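How a robot picks things out of a bin

At the Flisetti open day in February, the robot called Waaka moved objects out of a bin. It worked for 50 minutes, then stopped for 20.

The robot is an arm with joints. A joint is a part that bends or turns, like your elbow. At the end of the arm is a gripper, which has metal fingers. Cables along the arm carry power and signals.

Each pick has four steps.

1. The computer looks for an object.
2. It chooses a place to hold it.
3. The arm moves the gripper there.
4. The fingers close and the arm lifts.

Shape matters. A box has flat sides, so the fingers can press on both. A round tin has curved sides and can turn as the fingers close. A shiny tin also reflects light, and the computer may mistake a bright spot for an edge.

Lyle Ostrowski ran the robot. Niamh Ó Súilleabháin kept the log, which lists 3,146 tries with 19 different objects. A missed pick goes in the log too.

Visitors stay behind the yellow line while the arm is on.

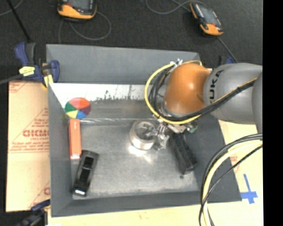
Page last changed: 7 May 2023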